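Ich habe nach 34 Jahren in Küchen und Kantinen ein paar Dinge über Spülen und Arbeitsflächen gelernt. Weil beim letzten Mal so viele gefragt haben, schreibe ich es jetzt einmal am Stück auf. Es geht um kleine Küchen, Mietwohnung, wenig Platz.

1/ Der häufigste Fehler beim Planen: Alle rechnen mit der Gesamtlänge der Arbeitsplatte. Die sagt aber wenig aus. Wichtig ist das freie Stück zwischen Spüle und Kochfeld. 60 Zentimeter sollten es sein, sonst steht beim Kochen immer etwas im Weg.

2/ Wer diese 60 Zentimeter nicht hat, muss Fläche dazugewinnen. Das geht über die Spüle. Ein großes Schneidbrett, das über das Becken reicht, ist die billigste Erweiterung, die es gibt.

3/ Vorher messen. Das Brett muss auf beiden Seiten des Beckens aufliegen, sonst kippt es, sobald man mit dem Messer Druck gibt. Ein feuchtes Tuch darunter hilft gegen Rutschen, gegen Kippen hilft es nicht.

4/ Kunststoff oder Holz? Ich habe zu Hause beides. Holz für Brot und Gemüse, Kunststoff für Fleisch und Fisch, weil er in die Maschine kann. Mehr steckt nicht dahinter. Tief zerschnittene Bretter kommen weg, egal aus welchem Material.

5/ Tabletts werden unterschätzt. Alles, was für ein Gericht gebraucht wird, kommt auf ein Tablett. Danach ist mit einem Griff die ganze Fläche wieder frei. In der Kantine haben wir nie anders gearbeitet, zu Hause macht das fast keiner.

6/ Beim Kauf auf den Rand achten. Ein hochgezogener Rand hält fest, was rollt oder ausläuft. Eine geriffelte oder gemusterte Fläche bremst Gläser und Schüsseln, braucht aber beim Abwasch eine Bürste. Glatte Tabletts sind schneller sauber und rutschiger.
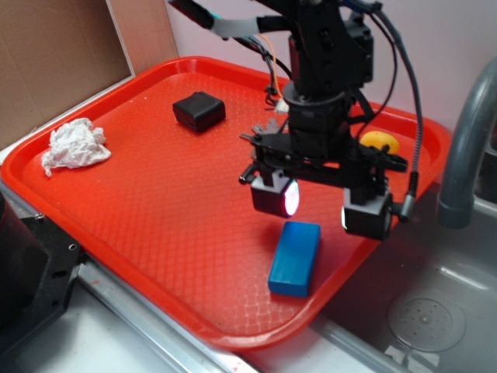 Ilse Jacobs
Küchenmeisterin im Ruhestand, schreibt über kleine Küchen

7/ Zur Farbe: kräftig. Ein rotes oder orangefarbenes Tablett findet man im vollen Schrank sofort wieder, und man sieht gut, ob noch Mehl oder Reis darauf liegt. Auf Weiß und Grau übersieht man die Hälfte.

8/ Jetzt zur Spüle selbst. Edelstahl ist für mich weiterhin die erste Wahl. Er bekommt Kratzer, und nach ein paar Monaten sind es so viele, dass sie nicht mehr auffallen. Keramik bleibt länger schön, aber ein Topf, der hineinfällt, kann eine Ecke kosten.

9/ Kalk auf Edelstahl: Zitronensäure in kaltem Wasser auflösen, mit dem Lappen auftragen, kurz warten, gründlich abspülen. Nie zusammen mit Chlorreiniger verwenden. Stahlwolle bleibt im Schrank, die hinterlässt feine Späne, und die rosten dann.

10/ Lakmal Liyanage fragte unter dem letzten Beitrag nach zwei Becken. Meine Antwort ist nein, jedenfalls bei wenig Platz. Zwei kleine Becken sind zusammen weniger wert als ein großes, in das ein Backblech passt. Wer ein zweites Becken braucht, stellt eine Schüssel hinein.

11/ Abtropffläche: Die fest eingebaute nimmt viel Platz weg und steht den halben Tag voll. Ein Rollgitter, das man über das Becken legt, leistet dasselbe. Nach dem Abtrocknen kommt es in die Schublade.

12/ Die Fuge zwischen Spüle und Arbeitsplatte bitte einmal im Jahr ansehen. Ich mache das immer im Februar. Ist sie rissig, läuft Wasser in die Platte, und die quillt auf. In Mietwohnungen schriftlich melden und ein Foto dazulegen.

13/ Bei mir selbst ist das schiefgegangen. Die erste Platte in dieser Wohnung war nach sechs Jahren vorn an der Spüle dick wie ein Brötchen. Die neue hat mit Einbau 200 Euro gekostet, und das war ein Freundschaftspreis.

14/ Was nicht auf die Arbeitsfläche gehört: Brotkasten, Messerblock, Toaster, wenn er nur am Wochenende läuft, und alles, was man geschenkt bekommen hat und nicht benutzt. Die Kaffeemaschine darf bleiben – darüber diskutiere ich nicht mehr.

15/ Messer an die Wand, an eine Magnetleiste. Die Leiste so hoch hängen, dass Kinder nicht herankommen, und nie direkt über die Spüle. Was herunterfällt, fällt sonst dorthin, wo gerade die Hände sind.

16/ Licht ist der zweite Punkt, der fast immer fehlt. Die Deckenlampe hängt im Rücken, also schneidet man im eigenen Schatten. Eine Leiste unter dem Hängeschrank reicht. Vorn montieren, nah an der Schrankkante, dann blendet die Wand nicht.

17/ Rawan Ghanem hat gefragt, was ich bei einer Küche ganz ohne freie Fläche machen würde. Einen schmalen Rollwagen kaufen, genauso hoch wie die Arbeitsplatte. Die gleiche Höhe ist wichtig, sonst wird er nur zur Ablage für Post.

18/ Und falls auch dafür kein Platz ist: ein Klappbrett an der Wand, mit zwei stabilen Konsolen. Vorher prüfen, was für eine Wand das ist. In Gipskarton halten normale Dübel so etwas nicht auf Dauer.

19/ Fragen zu Armaturen und Schläuchen beantworte ich in einem eigenen Thread, das wird sonst zu lang. Wer seine Maße schicken will, bitte immer mit Tiefe der Platte und Breite des Unterschranks.

Neueste Threads
Backofen reinigen ohne Spray
Welche Töpfe ich behalten habe
Vorräte im schmalen Schrank
Kühlschrank richtig einräumen
Geschirrtücher: Leinen oder Baumwolle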